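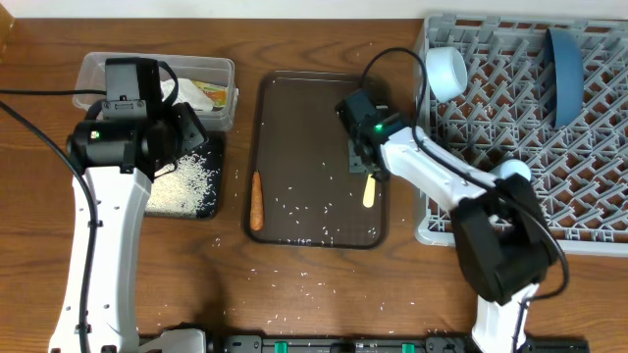
Spilled rice and the problem of clutter that doesn't matter

Reading time: 3 min

Print this post | E-mail this post

Last updated: October 31, 2018

Most of my evaluation runs on the two-arm bench have used a clean table. Objects start in set positions, the background is bare wood, and the policy does well. I have stopped believing those numbers, so for the past while I have been scattering dry white rice over everything before each trial.

Rice is useful because it is visually busy and mechanically almost irrelevant. A grain under a carrot does not change how the carrot should be picked up. It does change a lot of pixels, and the learned policy has no built-in reason to ignore them.

The task is table clearing. There is a brown serving tray in the middle, a translucent container on the left and a dish rack on the right. The carrot goes in the container, dishes go in the rack, and the rice is left alone. Both arms run from one network, trained by imitation on demonstrations Hedvika Bartoš and I recorded in April.

I compared two versions. The first, Nellik, was trained on clean-table demonstrations only. The second, Drokham, has the same architecture and the same number of demonstrations, with rice present in half of them. Each got 20 trials with rice on the tray and on the table in front of it.

Nellik cleared the carrot in 2 of 20. Drokham managed 16. On a clean table the gap disappears, and I would not try to rank them there.

The failures are more informative than the totals. Nellik's reach was usually fine until the gripper was over the tray, and then it hovered, made small corrections and timed out at 30 seconds. It seldom closed in the wrong place. Norbert Tichý suggested the action distribution was splitting between several grasp points, and the logged samples agree with him – the spread at the wrist roughly follows the grain pattern. Drokham's four misses were all contact errors, with the carrot rolling off a fingertip.

Colour augmentation on the clean data did very little. I had expected it to recover at least part of the difference.

One caveat is that I pour the rice by hand, so the density varies between trials. Kyung-tae Wi has offered to build a shaker with a fixed aperture. Lentils are next, mainly for the change in colour, with the same weights and no retraining.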